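Keeping a Family Cartoon Collection Alive: Disc, Shelf and TV Room Tips
By Marisa Parisi
Updated 1 May 2021

We have 470 discs of cartoons in this house and I love every one of them, even the ones with jelly on. Here's how we keep them playing!

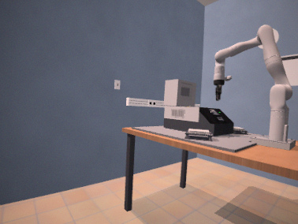 Cleaning a sticky disc

Start with lukewarm water and one small drop of dish soap. Hold the disc by the edge and the center hole, let the water run over the shiny side, and work the soap around very gently with a fingertip. Rinse well. Then pat it with a soft cotton cloth, wiping in straight lines from the hole out to the rim. Going around in circles follows the track, and one little scratch that way can cost you a whole scene.

Old T-shirts make wonderful disc cloths (cut off the seams and any printed part first). Paper towels are too rough, and so are the fancy kitchen ones, I tried.

For dried syrup, lay a damp cloth over the spot for five minutes and go have a coffee. It lifts right off. Please don't use a fingernail!

When it skips anyway

Try the disc in another player before you give up on it. Our bedroom player will happily run discs that the living room one spits out. If every disc skips, the player is the problem and a lens cleaning disc is worth a go. Follow the leaflet that comes with it, because they don't all work the same way.

Look at the label side too. You'd be amazed how often the damage is up there. Hold it up to a lamp, and if you see pinholes of light through the silver, that part is gone and no amount of polishing will bring it back.

Library discs: tell the desk if one skips. Ours has a machine that buffs them, and they were delighted to be told.

Ditch the cases (well, most of them)

I held out on this for years and I was wrong. The boxed seasons of Lurnen alone took up a whole shelf, and half of that was air. Now the discs go in zip binders with soft sleeves, 80 to a binder, and the paper covers go in the pocket behind. Write the season and disc number on a slip at the top of each page so a child can put things back without asking.

Keep the cases for anything you might sell or pass on. Keep any case with a really beautiful cover, too. Life is short.

Stand the binders upright like books. Stacked flat, the bottom one gets squashed and the sleeves start to cling to the discs.

The episode list

Tape a sheet inside the front cover of each binder with the episode titles and which disc they're on. This is the best thing I have ever done for peace at home! "The one with the submarine" used to mean four discs and an argument. Tiziana Melis wrote in to say she lets her kids draw a tiny picture next to each title, so the ones who can't read yet can find their favorites. We copied that the same afternoon.

Remote controls

Take the batteries out and wipe the buttons with a cloth just barely damp with rubbing alcohol. A dry toothbrush gets the crumbs from between them. If one button has stopped working, press it twenty or thirty times with the batteries out. Sometimes that's all it wants.

A strip of bright tape on the back makes a remote much easier to spot between couch cushions. Put a dot of nail polish on the play button for grandparents.

Popcorn without the greasy fingerprints

Melt the butter and let it stand until the milky part sinks, then spoon off only the clear yellow part and pour that over. It stays crisper and coats more evenly. Powdered cheese or cinnamon sugar goes on straight after, in a big paper bag, fold and shake. Hand out a damp washcloth each before anyone touches a disc.

Blankets and floor cushions

Shake them outdoors the next morning, before the crumbs get ground in. Cushion covers with a zipper can be turned inside out and washed cool. Pinto (cat) sleeps on ours all week, so I run a rubber glove over them first, slightly damp, and the hair rolls up into one horrible sausage. So satisfying.

Screen wiping

TV off, and let it cool down. Dry microfiber cloth, hardly any pressure. For small handprints, dampen one corner of the cloth with plain water and dry straight away with the other. Never spray the screen itself, as drips run down into the bottom edge. Window cleaner stays under the sink.

Next up, when I get to it: rescuing the old tapes. We have a December holiday special on one of them that I would dearly love to see again.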